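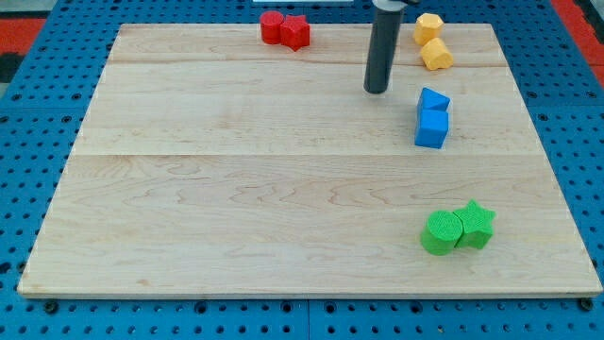

Working through the second box of Duvdale ferry papers. Notes as I go, in the order things come out of the box, which is not date order.

Item one is a timetable card for the landing at Clokeck. Printed one side, pencil on the back. No printer's name and no year. The fares are in cents and there is a separate line for "wheeled traffic," so I am putting it before the bridge opened.

The pencil reads "last boat 7:50 if Figueiredo is on." Figueiredo ran the ferry store and, going by this, sometimes the ferry.

Next, a ledger. 71 pages used, the rest blank. Columns are date, foot passengers, teams, autos, and one headed "D.H." that I read as deadhead, meaning carried free. Obinna Bashir reads it as "day hire." Both fit the entries so far.

July has a total of 1,485 foot passengers. The daily figures for the same month add up to 50 fewer. I added them twice and Nayeli Valderrama added them once. One day is left blank, which may be the difference. I am recording both numbers and correcting neither.

Transcription rule for anyone helping: copy what is on the page, including the spelling. "Clokek," "Clokeck" and "Cloakeck" all stay as written. The standard form goes in the place field only.

On the landing itself: the 14 survey sheets put it on the north bank, below the creek mouth. The town history puts it above the creek. The survey was done with a chain and the history was written from memory, so I am going with the survey until something better turns up.

Lizeth Grajales asks whether the stone footing by the boat ramp is the old ferry anchor. Unknown. It is on the right bank, but the ledger pays for a timber deadman and never mentions stone. It could be from a later cable.

Correction to an earlier post: I gave the ferry operator's first name as Elmer. The lease has "Elmo," signed twice. Thanks to Arsen Prokopenko for checking the county copy.

Still looking for the lease renewal, any photo showing the store from the water side, and pages 3 and 4 of the toll schedule. Scans are fine, both sides please, even if the back looks blank.

Box three next. The lid says "misc. and keys."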